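Tablet battery swelling after replacement, is it safe to keep using?
Asked by Mareike Kuhlmann on 2020-10-20
Category: Batteries and chargers

I have an older Magnusson tablet that I use mostly for reading and for recipes. The original battery would no longer hold a charge, so in the spring I ordered a replacement from an online seller. The listing said "new, OEM quality" and the part number matched the one on the old battery. I put it in myself and it worked fine until recently.

Last week I noticed the screen lifting slightly along the left side. If I press on it, it goes down and comes back up again. The battery still lasts most of the day. It also drops from 15 percent straight to off, which the old one did too near the end.

The seller says I am past the return period and that the screen glue probably dried out. Is that possible? I would like to keep using it until I can get another battery. I usually leave it plugged in on the kitchen counter overnight, if that matters.

3 answers

Answer from Reinhold Lammers (accepted)

Stop using it and stop charging it. Glue can fail, but a loose screen stays down or flaps around. A screen that pushes back when you press on it has something under it, and in a tablet that is nearly always the battery. Don't press on it again.

Let it run no further than it already has. Switch it off, unplug it, and put it somewhere cool and away from anything that burns. I use a metal tray on the concrete floor of the garage. If it gets warm on its own, hisses, or gives off a sweet chemical smell, get away from it and call the fire department.

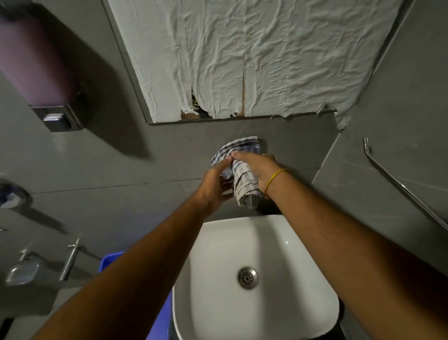 As for taking the battery out, it depends on how yours is held in. Some of the Magnusson models have pull tabs under the battery and others have it glued flat to the back cover. With the glued kind you have to pry, and prying at a swollen pouch is how people puncture them. If you don't see tabs, take it to a shop. Never use a metal tool or a heat gun near it. I paid 61 dollars to have one removed and a new one fitted, which was more than the tablet was worth, but I wanted what was on it.

When you get rid of the old one, don't put it in the trash or in a regular battery bin at a store. Many stores won't take swollen ones anyway. Call your county hazardous waste office and tell them it is swollen. In Drusville they take them on Saturday mornings and they want it in a container of sand or plain cat litter.

On the seller: "OEM quality" doesn't mean it was made by the original manufacturer. Look for a manufacture date on the label. A lot of these packs have been sitting in a warehouse for years, often at full or empty charge, and both are bad for them. If the label has no date at all I would send it back.

Comment from Mareike Kuhlmann: Thank you. It is off now and out in the shed. I looked up my model and it is the glued kind, so I will call a shop. The date on the label of the spare I bought at the same time is 6 years old.

Comment from Reinhold Lammers: Don't install the spare.

Answer from Svitlana Stelmakh

Agree with the above. I would add that leaving it plugged in every night wears a battery out faster, especially a cheap one. Mine is on a plug timer that shuts off after 3 hours. Also check the charger. I had a Trarkonwood charger that got very hot and I replaced it before trying another battery.

If you paid by card you may still be able to dispute it even though the seller's return window is closed. Take pictures of the gap and the label before the shop opens it. Some card companies allow a longer time for defective items, so ask yours.

Answer from Hema Arumugam

mine did this and I just put tape around it, lasted until November no problem

Comment from Reinhold Lammers: Please don't do this. Tape holds pressure on the cell.

Comment from Ingeborg Baumgart: Does anyone know if the Greltham batteries are any better? Same tablet, and mine is starting to shut off early but the screen is still flat.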